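Search the help boards
All boards
Cleaning & Stains

Gray tint on white tabletop, won't come off

Posted by trasudley_renter

Ok so I have a white table, some kind of smooth top, not sure what its made of. Got it used in June. It's gone kind of gray. Not a stain exactly, no edges to it, just an all over slightly gray look like a white t-shirt that's been washed with jeans. I use it for sorting small stuff, beads, screws, those little clear plastic tubes with the caps, so things get dragged across it all day.

Tried so far: dish soap, twice. Window spray. A wipe from the Yimer tub I had under the sink, which left streaks. Haven't tried anything scratchy bc I don't want to wreck it. 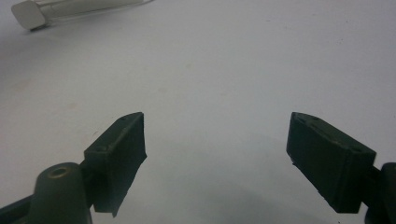 Also my lamp has one of those cool bulbs in it and my sister thinks that's half the problem. Maybe? It looks gray in the daytime too, a bit less. Would like it clean before Friday, November 14, 2025, have people coming over and it's the only table. Don't want to spend more than 20 bucks. Paint is out, I rent the place but the table's mine, I just can't paint indoors.

Thanks in advance

Posted by sponge_bucket

Sounds like film to me. Soap leaves a film, window spray leaves another one on top, then dust sticks to it. You need to strip it, not add more.

Clear everything off first, tubes and all. Warm water, splash of white vinegar, microfiber cloth. Wipe one small patch, rinse with plain water, dry it with a towel right away. Compare to the patch next to it. If the patch is whiter keep going and change the water when it gets dingy, I went thru four buckets on my desk.

If vinegar does nothing, baking soda and water mixed to a paste. Put it on, leave it a few minutes, wipe with a damp soft cloth. Light pressure. Try it on the underside of the edge or a back corner first, on a shiny finish it can dull it. And skip vinegar completely if there's any chance it's marble or other real stone, it'll etch.

Melamine sponge is last resort. It's basically super fine sandpaper. Works great on scuffs but you can end up with a dull spot that grabs dirt faster than before.

For the bulb thing, put a sheet of printer paper down on the table and look. If the paper looks gray as well its your light.

Posted by Mo_in_the_garage

Jurell spray. Had mine 14 years still white

Posted by kitchenladder

Agree w/ the paper test, do that before you buy anything. Some "white" tops just are a little gray, mine is from Zolora and the color on the tag was frost or fog or something like that. Cleaned it for a whole weekend before I found the tag.

If it really is wear from dragging stuff then cleaning won't fix it. Run a fingernail over it, if it feels rougher in the middle than near the edge thats wear. A felt mat or a cheap tray on top for the sorting would at least stop it getting worse. Tubes don't roll off a mat either. Mine was under 18 dollars.

No bleach with the vinegar pls, ever. Not the same day, not the same bucket.

Related threads
Yellow ring on white laminate from a plant pot
Best cloth for a matte desk?
Marker on tabletop, 100 things tried
Baking soda left white haze, help
Sticky film on kitchen shelves
Cool or warm bulb for a craft table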